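The Woman Who Sorts Her Groceries on the Bed

The owner of Faditz, a produce delivery business with 87 customers and one van, does her sorting in the bedroom. She has a kitchen. She showed it to me on the way past, with the air of someone pointing out a relative she doesn't speak to.

"The counter is two feet wide and the toaster lives on it," she said. "The bed is the biggest flat surface I own. I pay rent on it all day and only use it at night."

She started Faditz in January with 2,000 dollars and a list of neighbors who had complained, in her hearing, about supermarket tomatoes. Most of the vegetables come from Rorkura, a farm an hour north, and the fruit from a wholesaler called Talukder, where she is known for sending back plums.

"I'm not picky," she said. "I sent back 100 plums once. They were terrible plums. Everyone there agreed with me by the end, or they wanted me to leave."

Her method is to lay out one of each thing before a new week's box is settled, and look at it for a while. Serving dishes are involved. I asked why a carrot needed a dish.

"You put a carrot on a dish, you take it seriously. You see if it's too big. People say they want big carrots, and then they get one and it sits in the drawer for a month like a piece of gym equipment."

And the bok choy?

"The bok choy gets the good platter. It was my aunt's. She'd be furious."

The plastic sheet is there to protect the bedspread, which has lettering stitched into it and which she describes as dry clean only, in theory. The sheet does not lie flat. She has stopped asking it to.
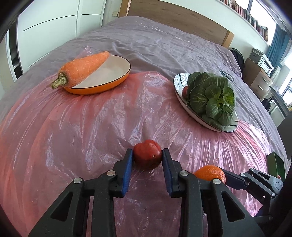

What goes in the box

A standard box has greens, roots, something for the fruit bowl and one item she calls the argument. Last week the argument was kohlrabi. It drew more messages than anything since the fennel, and she read me several of them in what I took to be the customers' voices.

Mandarins cause no trouble. "Nobody has ever written to me about a mandarin," she said. "You peel it, you eat it, you get on with your life. If I had any sense I'd sell only mandarins."

Plums are another matter. She wants them dark and just giving at the shoulder, and will not pack one she wouldn't eat over the sink that evening. Flallov, a bigger delivery outfit across town, has offered to take over her route. She says they asked how many boxes she'd sent out so far. She told them 390, and they asked whether that was per day.

"I said it was per bed."

I asked if she planned to move into a proper packing space. She has looked at one, a unit behind a tire shop with a long steel table and a drain in the floor. She liked the drain. She did not like the rent, or the smell of tires, which she thinks would get into the greens.

For now she clears everything away by nine, shakes out the bedspread and goes to sleep. Once she found a radish under the pillow. It was still good, she said, and she had it with butter.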